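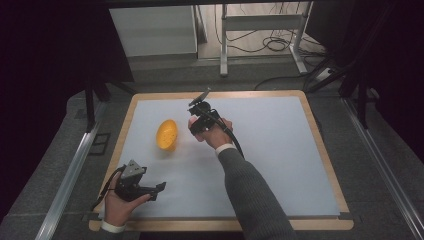 Bar soap is soap sold and used as a solid block, usually small enough to be held in one hand. It is used for washing the hands and body and, in harder and plainer forms, for laundry. The word "cake" is used for the same thing in some trades, and "tablet" is common on older packaging.

Composition

Ordinary bar soap is made of the sodium salts of fatty acids. These are produced when a fat or oil reacts with lye, a process called saponification. Tallow, palm oil, coconut oil and olive oil are the usual starting materials. Coconut oil gives quick suds but can be drying to the skin in large amounts. Tallow and palm oil give a harder bar that lasts longer in use. Olive oil soap is mild and takes longer to harden. Glycerin forms during the reaction and is either left in or removed for sale.

Some bars sold for washing contain little or no true soap. They are made from synthetic detergents pressed into the same shape and are often labeled "beauty bar" or "cleansing bar."

Manufacture

In factory production, dried soap pellets are mixed with color and perfume, then passed between steel rollers. This step is known as milling. The milled soap is forced through a nozzle as a long continuous bar, cut into blanks, and stamped in a die. The die gives the bar its final outline and any raised or sunken lettering.

Small makers more often pour liquid soap batter into a mold, let it set, and cut it by hand. Cold-process bars are then left on open racks to cure, commonly for 6 weeks. The Grastley works cured its laundry soap in an unheated loft and its toilet soap in a heated room on the floor below. A surviving order book from the works lists 2759 boxes of toilet soap sent to Judbridge in a single season, most of it unwrapped.

Shape and color

The most common shape is a rectangle with rounded corners and edges. Ovals are also widely sold, and are easier to turn in the hand but harder to stack. Round bars are usually small and intended for guests or hotels.

Pink, white, yellow and green are long-established colors. Color has no effect on how well a bar cleans. Pale pinks are often associated with rose perfume, though many pink bars carry some other scent.

Wear and surface changes

A bar loses its sharp detail early in its life. Shallow stamped marks wear down first, and a maker's logo may become unreadable while the bar is still close to full size. Whitish or chalky spots can also appear on colored soap.
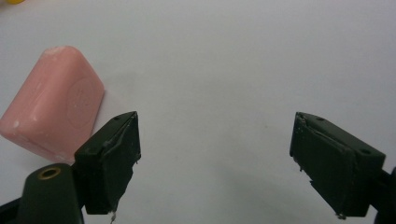 Butkienė held that such a bar should be used up like any other, and that the spots generally wash away within a few uses. Her household manual recommends wiping the surface with a damp cloth if the look of it is a bother. The manual treats cracks as a separate matter, caused by repeated soaking and drying.

White deposits have more than one source. Soda ash is a thin powdery layer that forms on some handmade soap as it cures. On a used bar, the residue may be dried lather or minerals left by hard water.

Storage

Soap left in standing water turns soft and wears away quickly. A dish with ridges or drain holes lets air reach the underside. The Fladau dish, a glazed pottery type, has 7 raised ribs and a lip at one end for pouring off water. Spare bars keep best in a dry cupboard. Perfume fades over time, faster if the wrapper has been removed.

Leftover pieces can be pressed onto a new bar when both are wet, or grated and melted with a little water.

See also

Castile soap
Laundry soap
Saponification
Soap dish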